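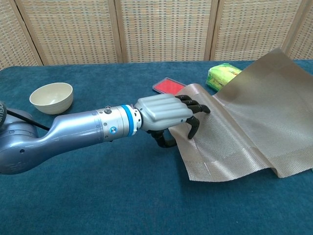
Home Journal Issues Authors Subscribe Contact

4. Equipment Planning and Cost

4.1 Choice of end effector

The Norkenberg laboratory planned its purchase around household table tasks, in which thin and flexible items must be handled next to rigid ones. Figure 1 shows a humanoid hand on a woven placemat, with a bowl, a red tray and a small wrapped package on the same table. Two types of end effector were compared for this work: a parallel gripper from Hondari and a hand with articulated fingers from Thorlacius. The gripper carried the lower price. The hand was selected on the grounds that cloth handling made up the larger share of the planned tasks.

Figure 1. Robotic arm and hand with the fingers on a placemat, part of which is raised from the table.

4.2 Budget lines

The purchase price was entered separately from the running costs. Spare fingers, cables and wrist fittings were placed under maintenance, with a yearly limit of 20 percent of the purchase price. The supplier quoted a delivery time of 122 days, and orders were therefore due before the end of November. Staff training was charged to the Skiluvance program and does not appear in the equipment total.

4.3 Replacement

A service life of seven years was assumed for the arm and two years for the hand. Laboratories that share one arm among several projects should plan for a shorter interval. Table coverings and test objects were bought from the general supplies account and were not depreciated.

7 comments 20 shares

Related articles
Leasing or Buying Laboratory Arms
Maintenance Contracts for Small Research Groups
Test Objects for Cloth Handling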